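Brisa Galindo
Spent most of March on the episode tooling for our handheld gripper setup. Writing down what changed before I forget it.

1/ The old Brurnus exporter used one fixed time offset between the camera and the finger width signal. Fine on short recordings, bad on long ones. By the end of a long episode the fingers were closing 129 ms early in the data.

2/ Now we fit offset and drift per episode. The finger markers give us width straight from the image, so we line that up with the logged width and solve for both. Worst case after the fix is 6 ms.

3/ The task set I've been testing on is sandwich assembly. Bread, lettuce, patties, toaster on the table.
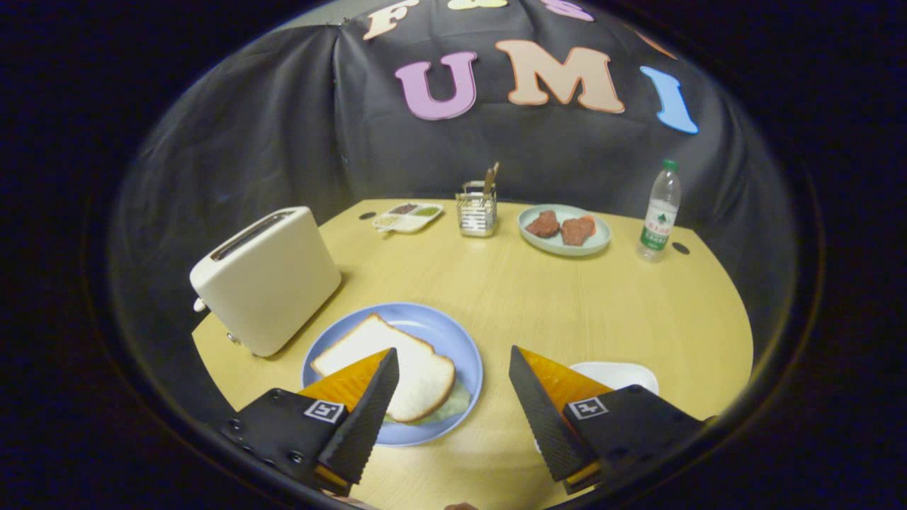
Wrist view, fingers at the bread slice. Both finger markers in view.

4/ Marker dropouts were the next problem. The old code filled gaps by holding the last value, so the policy learned little pauses. We interpolate short gaps now and mask the long ones out of the loss.

5/ Ran the new exporter over 61 episodes. 46 passed with no edits. Most of the rest failed on tracking, usually when the view turned toward plain black cloth and SLAM had very little to hold on to. Those get flagged and kept out of training until someone checks them.

6/ Cirkari (our viewer) now plots width from both sources under the video. If the curves separate, you can scrub right to that spot. I used to do this with two windows and a spreadsheet.

7/ Still open: the corners of the fisheye are black and we were feeding them to the encoder anyway. Cropping is cheaper, but I lose objects near the sides of the table. Trying a mask first.

8/ Exporter changes are merged. If you have old Brurnus exports, redo them from the raw recordings. The config key is now drift_fit, and it's on by default.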